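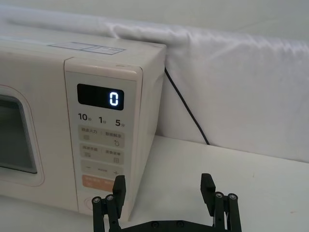 Page 1 of 3

Ticket 631
Opened by: Hannelore Schnyder
Site: Osside office, second floor
Subject: Wi-Fi drops every day at lunch
Priority: Low (changed to High by reporter, changed back by helpdesk, changed to High by reporter)
Status: Closed

ORIGINAL REPORT

The wireless goes out every day at lunch. It comes back after lunch. I have been told to restart my laptop and I have now restarted it enough times that it does it with a kind of sigh. Video calls freeze, the shared drive vanishes, and the Trullora booking screen logs me out and makes me pick out the bicycles again. It's fine in the morning. It's fine at 4 p.m. Please don't tell me to restart my laptop.

LOG

Entry 1, helpdesk
Asked reporter to restart laptop. Reporter's reply has been left out of the log.

Entry 2, helpdesk
Remote check at 10:15 a.m. Signal good, no packet loss, ping to the router steady at 3 ms. Could not reproduce. Asked for the exact times of the drops and whether other people see them too.

Entry 3, H. Schnyder
Exact time: lunch. Other people: yes, everybody on the kitchen side. The people by the front windows say they have no idea what I'm talking about, but the people by the front windows also have a door that closes and a plant.

Entry 4, helpdesk
Left a continuous ping running from a desktop on the kitchen side, 11:30 a.m. to 2 p.m. Results: clean until 12:04, then bad. Replies climbing to 359 ms, then nothing at all, then fine, then nothing again. The bad stretches last two or three minutes apiece with short gaps between. Last one ended at 1:22. Clean after that.

Wired desktop on the same switch: no trouble the whole time. So the line is good and the switch is good. It's the radio.

Entry 5, helpdesk
Updated firmware on the kitchen side access point (a Paulauskas, ceiling mounted, installed before my time by someone who labeled it "AP NEW"). Rebooted. Reporter asked whether this was the same thing as restarting her laptop but higher up. It is.

Entry 6, H. Schnyder
No change. Dropped out at 12:10 while I was sharing my screen with a client. They got to look at one cell of a spreadsheet for two minutes. It wasn't even one of the good cells.

Entry 7, helpdesk
Theory: too many devices. People sit down to eat and get out their phones. Checked the client list on the access point at noon. 60 devices connected, against a rated limit well above that. The front window access point carries nearly as many and has no complaints. Theory dropped.

Entry 8, helpdesk
Theory: scheduled backup. Found one that does in fact start at noon, copying a folder called OLD OLD to a server that was retired in December. It has been failing politely every day and telling an inbox that doesn't exist. Turned it off. This had nothing to do with the ticket but I feel better.

Entry 9, H. Schnyder
Still dropping. I'm glad you feel better.

Entry 10, helpdesk
Came out to site. Sat at the reporter's desk from 11:50 with a laptop and a spectrum scanner. Quiet until 12:06, when a wide smear came up across the upper half of the 2.4 GHz band and stayed there for two and a half minutes. Then it stopped. From the direction of the kitchen I heard a beep.

Waited. Smear came back. Smear stopped. Beep.

I should have asked about the microwave in Entry 2. I'd like that noted before anybody else notes it.

Entry 11, helpdesk
Background for the file. A microwave oven runs at about the same frequency as older Wi-Fi, 2.4 GHz. The oven is supposed to keep nearly all of that inside with the soup, and it does, but a small leak that is well within the safety limits can still be a lot louder than an access point as far as a laptop is concerned. Nobody is being cooked. I was asked this three times on the way back to the elevator and once in it.

Walked the scanner around the floor with a mug of water heating. Strongest next to the kitchen, bad as far as the copier, gone by the front windows. This matches the complaints exactly, down to the people with the plant.

Entry 12, helpdesk
Next question was why the laptops were on 2.4 at all, when the access point also does 5 GHz, where a microwave makes no difference. Answer: 5 GHz had been switched off on that one unit. The settings page has a notes field and the note says "temporary." There is no date on it.

Switched 5 GHz back on. Set band steering to prefer it. Moved the 2.4 side from channel 11 to channel 1, which is farther from the worst of the smear. Left 2.4 running for the label printer, which doesn't know about anything else and isn't going to learn now.

Entry 13, helpdesk
Repeat ping test, same desktop, same hours. Average 4 ms. Worst reply 70 ms, at 12:31. No lost packets. Lunch took place as normal.

Entry 14, H. Schnyder
Worked all through lunch. I'm not sure I'm pleased about that, now I come to write it down. My own laptop is fine. The one in the Lulach meeting room still dropped once, at 12:15.

Entry 15, helpdesk
The Lulach room laptop has an old wireless card, 2.4 only. Options were a new card, a USB adapter, or a cable. There was already a network jack in the wall behind the screen, live, with the little dust cover still in it. Plugged in a cable. Total cost of fix: one cable, found in a drawer.

Entry 16, H. Schnyder
Meeting room fine. Somebody has put a sign on the kitchen door asking people not to reheat during client calls. Was that you?

Entry 17, helpdesk
No. You can take it down. People can heat whatever they like whenever they like, as far as this ticket goes. I understand there is a separate feeling about fish, and that should go to the office manager.

RESOLUTION

Cause: interference on 2.4 GHz from kitchen microwave at mealtimes, made worse by 5 GHz being disabled on the nearest access point.
Fix: 5 GHz enabled, band steering on, 2.4 GHz moved to channel 1, Lulach room laptop wired.
Also done: retired a backup job that was backing up nothing to nowhere.
Not done: replacing the microwave. It heats food.

Follow-up: check the other access points for notes that say "temporary." Two found so far. Separate ticket to be opened.

Reporter's rating of service: 4 out of 5
Reporter's comment: One point off for Entry 1.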